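Housses sur mesure pour un vieux canapé : coton lavé ou lin ?
Forum Maison et textile > Ameublement, couture et rénovation

mirabelle_54
Posté le 6 mai 2025
Bonjour à toutes et à tous ! Je vous lis depuis un moment sans oser m'inscrire, alors voilà, je me lance. Nous avons récupéré un canapé trois places de la marque Erine, avec une structure en hêtre qui ne bouge pas d'un millimètre et des coussins encore bien fermes. Le tissu d'origine, par contre, est fatigué aux accoudoirs et d'un vert que je n'arrive pas à aimer malgré tous mes efforts. J'ai demandé un devis à l'atelier Stelach, à Osville, qui me propose de retapisser entièrement pour 2 937 euros, ou de faire une housse amovible en lin lavé pour 1 516 euros. L'écart est grand et je penche pour la housse, mais j'ai peur de l'effet « drap jeté » au bout de six mois. Qu'en pensez-vous ?

passepoil
Bienvenue Mirabelle ! J'ai fait faire une housse il y a plusieurs années et je ne reviendrais en arrière pour rien au monde – on la lave au printemps, on la remet, et le salon a l'air tout propre. L'effet drap jeté, c'est une question de coupe avant tout. Demande si les coutures sont gansées et si l'atelier vient prendre les mesures chez toi, le canapé en place. Une housse taillée d'après des cotes envoyées par mail, ça baille toujours quelque part, en général pile dans l'angle du dossier.

le_crin_et_la_sangle
Bonjour. Je vais être la voix discordante, pardon d'avance. Sur un beau hêtre avec une bonne suspension, je retapisserais. J'ai été tapissier assez longtemps pour avoir vu beaucoup de housses en lin poser des soucis sur les assises : le lin se détend à la chaleur du corps, il poche, et on passe ses soirées à le rentrer dans les fentes. C'est joli en photo de magazine, moins après un dimanche en famille. La différence de prix paie aussi la réfection des sangles, il faut le dire.

mirabelle_54
Merci à vous deux, c'est adorable de prendre le temps. Pour les sangles, l'atelier m'a dit qu'elles étaient encore bonnes, donc je ne suis pas sûre que ce soit compris. Je vais reposer la question. Ils viennent bien à domicile, le déplacement est facturé 116 euros, déduits si on passe commande.

passepoil
Le crin, je ne suis pas d'accord, même si je te lis toujours avec plaisir ! Le lin pur poche, oui. Un mélange lin et coton un peu lourd tient très bien, le mien n'a pas bougé, et pourtant on est nombreux à s'y vautrer. Et puis retapisser en tissu clair avec des enfants à la maison, il faut avoir les nerfs solides.

fil_de_biais
Coucou ! J'arrive avec mon expérience de couturière du dimanche (enfin, de tous les soirs en ce moment). J'ai cousu moi-même la housse de notre deux places dans une toile de coton de chez Tóth, achetée en avril. Mon conseil, et je l'ai appris à mes dépens : laver le tissu AVANT de couper, et pas une seule fois, deux. La vendeuse m'avait annoncé jusqu'à 4 % de retrait, je n'y croyais pas trop, et sur la longueur d'une assise on le sent passer. Mon premier coussin ne ferme plus, il a fini dans le panier du chien, qui en est ravi. 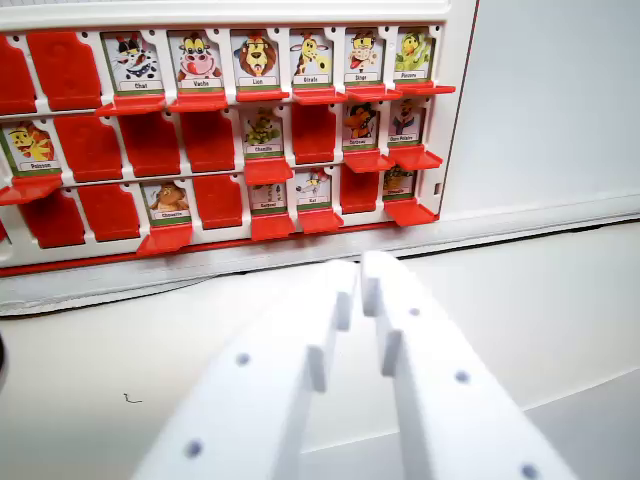
Pour les fermetures, prends des glissières sur toute la largeur arrière et un retour sur les côtés, sinon tu vas te battre avec la mousse à chaque lavage. Et garde une belle chute pour les réparations, un accoudoir ça se rapièce très bien quand on a le même bain de couleur.

le_crin_et_la_sangle
Tout à fait d'accord avec fil_de_biais pour le lavage préalable. Sur le mélange lin et coton, je veux bien faire la moitié du chemin, passepoil, à condition que ce soit un tissu d'ameublement et pas une toile de rideau. Mirabelle, demandez à l'atelier un échantillon assez grand, posez-le sur l'assise et installez-vous dessus une semaine. Vous verrez tout de suite comment il se froisse chez vous.

mirabelle_54
Quelle bonne idée, l'échantillon ! J'ai rappelé Stelach tout à l'heure : ils lavent bien le tissu avant la coupe, les coutures sont gansées, et ils ont un mélange lin et coton dans un écru un peu chaud, au même tarif que le lin. Les sangles ne sont pas comprises dans la réfection complète, c'est en supplément. Du coup je pars sur la housse, et je passe chercher l'échantillon dès que je peux. Il me reste à choisir entre la jupe plissée, que mon mari trouve « un peu mamie », et le bas droit qui laisse voir les pieds...

passepoil
Bas droit ! L'aspirateur te dira merci.

fil_de_biais
Moi je vote plis creux aux angles seulement, ça habille sans faire mamie. Et pense à demander deux attaches sous l'assise, la housse ne remontera pas.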